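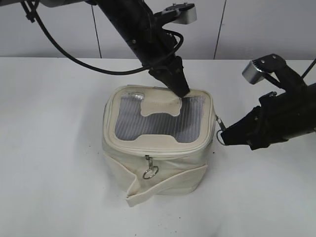 Dernton workshop puts gripper fingers through the zip test

A small automation workshop in Dernton has spent much of August comparing fingers for its two-armed test bench, using a job most people do without looking: working the zip on a soft bag.

The trials are run by Zulcombe, which sets up handling equipment for packing firms and laundries. Eduardo Ambrosio, who leads the bench work, said customers had been asking for some time whether a pair of arms could open and close fabric bags that arrive in no particular shape.

"A box stays where you put it," he said. "With a bag you push on the lid and the side comes out to meet you. You need one arm to steady it and the other to do the fiddly bit, and both of them have to be fairly gentle."

Four sets of fingers are being compared. Two are tapered designs cut in the firm's own workshop, one is a flat parallel pair and the last is a softer moulded set from Baluyot, a supplier in Wendon. Each set is fitted to both arms in turn and put through the same list of tasks, which includes gripping the ring on a zip pull, drawing the slider along a straight run and taking it round a corner.

The firm has logged 2502 attempts so far. An attempt is marked as failed if the fingers lose the pull, if the bag shifts too far to carry on, or if an operator has to step in.

Mark Anthony Ambrosio, who looks after the controllers and cameras, said the corners were causing more trouble than the straight runs. The slider changes direction there and the fabric tends to bunch up, so the arm has to turn at the wrist while keeping a steady pull.

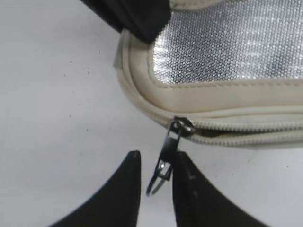
Wrist camera view of the zip pull between the gripper fingers during the bag trials.

He said a view from close to the fingers had made the biggest difference to the first part of the job - finding the pull and lining up on it. In an earlier round the arms were guided only by a fixed camera, and the gripper itself often got in the way at the moment the controller most needed to see.

The close view has its own drawbacks. Shiny linings can throw back bright patches of light, and the team has turned down one of the lamps over the bench while it looks at different exposure settings. Small metal rings are also hard to pick out when they hang in front of dark fingers, and a set in a paler material may be tried later.

The tapered fingers are ahead for picking up rings and pulls, according to the firm. The Baluyot set has done better at holding fabric still without dragging it, and the flat pair has been dropped from the corner tests after a run of 112 attempts.

Using different fingers on each arm is the next thing to be looked at. A further 128 attempts are planned with a tapered pair on one side and the moulded pair on the other - a change that needs new force limits in the controller but no new parts.

Zulcombe said it would share the results with its customers once the mixed trials were finished. Prices and delivery dates have not been set.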